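Vendbridge Play Resources Group
Minutes, May 17, 2019

1. Trays
The group was asked again to approve the large red trays from Pradulum at a total of £215. Doubts were raised about the price. The supplier says the patterned base stops things sliding, but no test results came with the quote. It was also felt that a shiny surface may be tiring to look at under strong light. 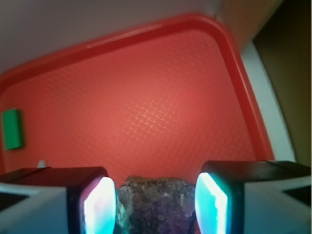 2. What goes in them
The proposed mix is odds and ends: a dimpled blue ball, a green block, a cloth, crumpled white paper and a small crumpled brown piece. Two members could not see what a child would learn from scrunched paper that they don't learn at home for nothing. The claim in the Windero leaflet that mixed textures "build focus" was noted – and not accepted. There is plenty of bare tray left with five items in, so the smaller size should be priced too.
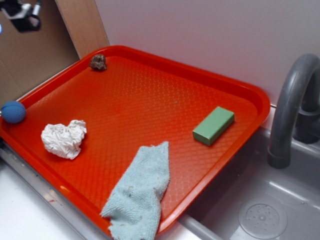
Rivas disagreed, saying that children need the space to push things about and that a smaller tray would have the ball over the rim within minutes. The paper could be swapped for fabric scraps if it bothered people.

3. Decision
Put off. Borrow 2 trays for 7 sessions before any money is spent.

4. Storage
Not reached.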